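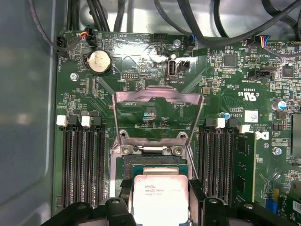

Matériel > Serveurs et stations de travail > Montage, RAM, processeurs

Sujet : Remplacement d'un Xeon sur carte Dell, ordre des opérations et RAM

Koseo
Bonsoir,
Je remets en service une carte serveur Dell, socket Intel, quatre emplacements DIMM à gauche du processeur et une seconde banque à droite. Une seule barrette en place, dans l'emplacement le plus à droite. Tout le reste est vide.
Deux questions. Faut-il poser le processeur avant ou après la mémoire ? Et la position actuelle de la barrette est-elle valable pour un premier démarrage ?
Budget pour le complément de RAM : 33 euros, donc de l'occasion.

abouzeid_atelier
Processeur d'abord. Cadre de maintien relevé à fond, Xeon tenu par les chants, détrompeurs en face, descente verticale. Aucun glissement latéral : les contacts du socket ne se redressent pas proprement.
Pour la barrette, regarder la couleur des loquets. Sur les Dell que j'ai eus en main, les loquets blancs désignent le premier emplacement de chaque canal et se remplissent avant les noirs. À vérifier sur l'étiquette du capot ou dans le manuel du modèle.

Joder
Pas d'accord sur l'ordre. Je monte la RAM en premier, socket encore sous cache. Enfoncer une barrette fait fléchir la carte, et je préfère que cela se produise sans processeur bridé dessus.

abouzeid_atelier
La flexion est négligeable si toutes les entretoises sont vissées. Avec le cache en place, on ne voit pas non plus si un contact est tordu. Je contrôle le socket à la lampe rasante avant toute chose.

Koseo
Merci. J'ai aussi une tour à passer en revue, format bureau, carte verte, condensateurs bleus le long du panneau arrière. Je la couche sur le côté, panneau retiré, et je commence par la mémoire. 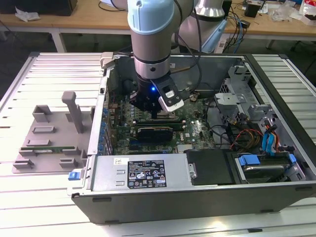 Les emplacements sont juste au-dessus de la carte graphique, et je me demande s'il faut la déposer pour avoir accès aux loquets du bas. Le faisceau d'alimentation passe au-dessus de la zone des disques, je n'y touche pas pour l'instant.

Joder
Essaie d'abord sans la déposer. Si le loquet s'ouvre complètement, elle peut rester. Sinon, une vis et un verrou de slot, 2 minutes. Cordon secteur débranché dans tous les cas – l'interrupteur ne suffit pas, le 5 V de veille reste présent.

Kiko
Attention à ne pas mélanger les deux machines. La barrette de la tour a toutes les chances d'être de l'UDIMM, celle du serveur de la RDIMM ECC. Même longueur, parfois même détrompeur, mais pas de démarrage.

Koseo
Étiquettes lues, ce sont bien deux types différents. Je les range à part.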